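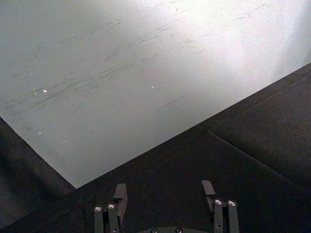
Wednesday, after lunch

Bench top again. Scuffs worst through the middle, the ends not so bad. Most run the same way, on the diagonal, thin broken gray lines plus a few longer curved smears. Can't judge it under the lamp, glare kills everything at that end. Looked from the other side w/ lamp off, much easier.

Q is whether it's marks ON the paint or scratches IN it. Fingernail test: most I can't feel. Two or three short ones I can. So mostly transfer, some real.

Tried so far
- damp cloth, plain water. nothing
- Lemine cleaner, 5 min soak, wiped w/ cotton. takes the light ones down, curved ones still there
- white eraser. slow but it works?? leaves crumbs, brush off before sliding anything
- did NOT try the melamine sponge, it dulled the Sutcliffe board last time and we never got the sheen back

Little white specks too. Not sure what. Paint chips or just grit, didn't come up with the cloth the first pass. Need to check the edges for flaking before blaming the paint. If it is grit then that's probaly half the scratch problem right there.

Paint is the Trumik satin, 2 coats, 7 days cure before use. Think we rushed the second coat. Tin says 2,000 rub cycles, whatever that means for people shoving trays across it all day.

To do
- felt pads on the tray bottoms (drawer under the vise, I think)
- vacuum the dark mat before wiping the top, otherwise the dust just comes back
- lift trays, don't drag. yes me too
- ask Namex for a small tin of the harder clear coat, test on an offcut frist
- redo fingernail test after next cleaning, mark the ones I can feel w/ tape

Leaving the top bare overnight so it dries out properly. Please don't put stuff on it.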